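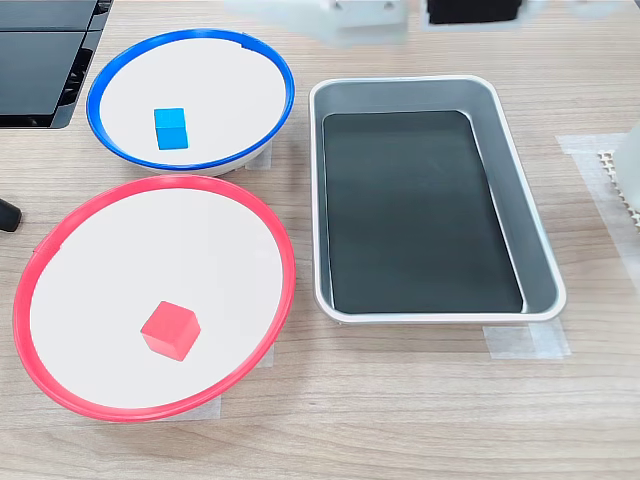 Beschaffung: Was der zweite Greifarm wirklich kostet

Im November geht der Haushaltsplan in die letzte Runde, und auf der Wunschliste steht wieder ein Roboterarm. Das Angebot von Cisbridge liegt seit einer Woche im Umlauf. Ich habe es zweimal gelesen und bin nach dem zweiten Mal weniger begeistert als nach dem ersten.

Unser jetziger Aufbau ist schlicht: zwei flache Schalen, eine blau und eine rot umrandet, in jeder ein farblich passender Würfel, daneben ein Metalltablett, alles mit Klebeband auf der Tischplatte markiert oder fixiert. Das Material dafür passt in jede Handkasse. Teuer ist alles, was darüber hängt und was im Angebot unter „optional“ läuft.

Zum Beispiel die Ersatzfinger für den Greifer. Cisbridge nennt 14 Wochen Lieferzeit. Wer keine auf Lager legt, hat bei einem Bruch ein Vierteljahr lang einen sehr teuren Briefbeschwerer. Oder die Wartung: 24 Monate sind enthalten, danach wird jährlich neu verhandelt, und zwar mit dem einzigen Anbieter, der die Steuerung öffnen darf. Soler in Asville bietet einen offenen Vertrag an, verlangt dafür aber eine Anzahlung von 20 Prozent. Auch das gefällt mir nicht.

Arne Wegener aus der Projektgruppe Pargate hält dagegen, ein zweiter Arm verdopple den Durchsatz. Mag sein. Bisher geht bei uns aber die meiste Zeit beim Umbauen und Neueinrichten verloren, und daran ändert ein weiterer Arm nichts. Eher haben wir dann zwei Tische, an denen jemand steht und Klebeband nachzieht.

Mein Vorschlag für den Plan: erst Ersatzteile, eine ordentliche Halterung für Schalen und Tablett und Schulungsstunden für alle, die am Tisch arbeiten. Über den Arm reden wir, wenn der vorhandene 100 Durchläufe am Stück ohne Eingriff schafft. Die Protokolle dazu möchte ich sehen, bitte mit den Abbrüchen und ohne die schönsten Läufe vorneweg.

Wer Vergleichsangebote hat, schickt sie mir bitte vor der nächsten Sitzung. Preise bitte inklusive Fracht, Inbetriebnahme und Softwarelizenz, sonst vergleichen wir wieder Prospekte.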